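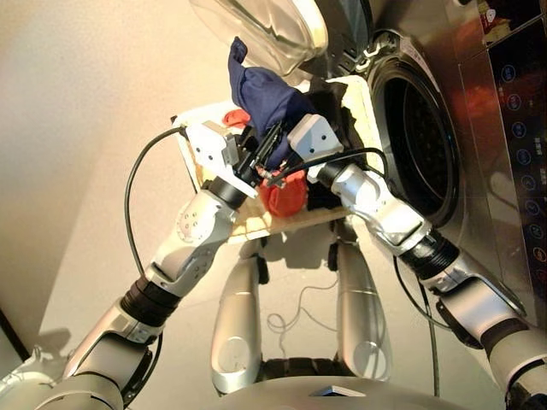

Loading a front-loading washing machine

2 shares | 4 comments

Loading is the step in doing laundry in which dirty items are placed in the drum of a washing machine before the door is closed and a program is chosen. In a front-loading machine the drum turns on a horizontal axis and the laundry goes in through a round opening at the front. The term covers both the amount of laundry put in and the way it is brought to the machine and arranged inside.

Machine parts involved

The door of a front loader is usually a thick bowl of clear glass set in a ring and hung on a hinge. The bowl reaches into the opening when the door is shut and keeps clothes away from the seal. The seal, also called the gasket or boot, is a ring of dark rubber between the cabinet and the drum. Small items such as socks can slip into its fold during loading. The drum itself is perforated so that water can pass through it.

Sorting

Laundry is commonly sorted by color, fabric and how dirty it is. Dark blue and black items are often washed together in cool water. Red cotton is a frequent source of loose dye and is washed alone or with other reds until the color no longer runs – a wet white cloth pressed on a seam is the usual test. Pockets are emptied and zippers closed at this stage.

Carrying and staging

Most households bring laundry to the machine in a basket, hamper or bag. Shallow woven baskets can be held up to the opening and tipped so that the clothes slide in, while deep ones are normally set down and emptied by hand. A woven basket is light, but rough strands can catch on knits, and some owners sew in a cotton liner. A board or low table in front of the door serves as a staging surface where items can be shaken out first.

Hannelore Meinecke, in her household manual Vusau, separates "tipping" from "feeding," the second meaning that each garment is put in singly. She recommends feeding for sheets and other large pieces, which tend to roll into a ball around smaller ones.
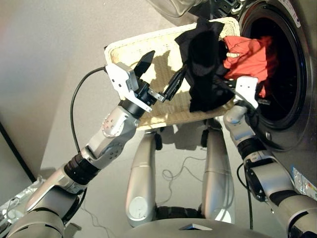 Load size

A cotton load is generally judged by eye, with a hand's width left free at the top of the drum. Delicate and wool programs call for a smaller load, as given in the machine's manual. An overfilled drum rinses poorly. A single heavy item, such as a bath mat, can throw the drum off balance during the spin – adding a few towels often corrects this.

See also: Laundry basket, Laundry symbol, Drum (washing machine)

6 people found this article useful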